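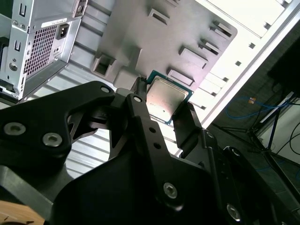
Workshop log: courier trial, PC parts runs

Home | Log | Parts | Suppliers | Contact

Jul 4, 2025

Holiday, so no pickups and no phone. Good day to write up the courier trial before Mercedes asks me for a verdict over lunch and I give her a bad one from memory.

Background for anyone reading later. Through June we split our outgoing parcels between Dendia (who we have used forever) and Vestlow, who promised a lower rate and a same-day window across town. Same kinds of parcels for both: processors, memory, a few bare boards, the odd complete desktop. Mercedes Ñahui did the booking, I did the packing and the complaining.

26 parcels with Vestlow. 14 arrived inside the window they quoted. Their account rep, Simão Henriques, sent over a report that says the on-time rate was much better than that. I read it twice. They count a delivery as on time if the driver marks "attempted" inside the window. An attempt is a van in the street as far as I can tell. Two of our customers were in all day and got a card.

I asked Simão how an attempt is verified. He said the driver's handset records it. I asked whether the handset records where the van is when the button gets pressed. He said he would check. That was last week.

Dendia were not great either, to be fair. Slower on average, and they lost the label off one box and had it sitting at the depot for two days until Mercedes rang. But when they say tomorrow it is usually tomorrow, and their page shows the last real scan and leaves it at that. Vestlow's tracking has a little moving map. I don't trust the map. On one parcel it had the van going around the same block for an hour, then delivered.

Cost. The Vestlow saving looks fine on the quote and thinner on the invoice. There is a fuel line, a "zone adjustment" nobody mentioned in the sales call, and a waiting charge for our own dock. Our driver door opens at 8, their van came at 7:40, and we paid for the difference. After all that I make it roughly 25 cents a parcel cheaper. Mercedes makes it less. Haven't reconciled the two sheets yet. 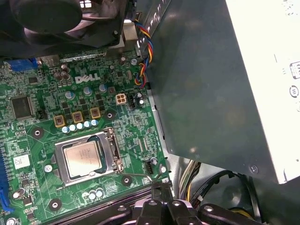

Insurance is the part that bothers me most. The sales sheet says "covered up to $2,000" in big type. The terms behind it exclude "unpackaged or partly packaged electronic components", and there's no definition of packaged. Is a CPU in a clamshell inside a padded box packaged? Simão says yes, of course. I said fine, put it in an email. No email. Until there is one I am treating the cover as zero for anything that isn't in a sealed retail carton, and hardly anything we send is.

We had one claim in June to test it on: a board that got to the customer with a corner crushed. Photos sent the same day, outer box kept. Vestlow's answer was that the inner packing was "below guideline". I asked for the guideline. It is a single page and it is about glassware.

The other thing they are pushing is the Amissah lockers, parcels dropped at a locker bank and the customer collects with a code. Mercedes likes it, fewer missed drops. I can see it for cables and fans. I don't want someone's processor in a metal box in a parking lot in July until I hear how hot those things get. She says I am being difficult. Possibly. She can run five through and we'll see.

Wistis also quoted. Haven't opened the attachment, the cover letter had the word "seamless" in it three times.

Where it stands:

- Stay with Dendia for boards and processors.
- Vestlow for low-value stuff only, another month, no contract. Simão wants a year signed. No.
- Mercedes to log our own delivery times from the customer's reply, not from either courier's page.
- Query the waiting charge. Ask for all of it back and see what they offer.
- New tape. The cheap roll lets go on the recycled boxes - this one is our fault and I'd rather we found it than Vestlow did.

Still owed: handset answer, insurance email, copy of the zone map. Chase Monday.

2 comments | 5 shares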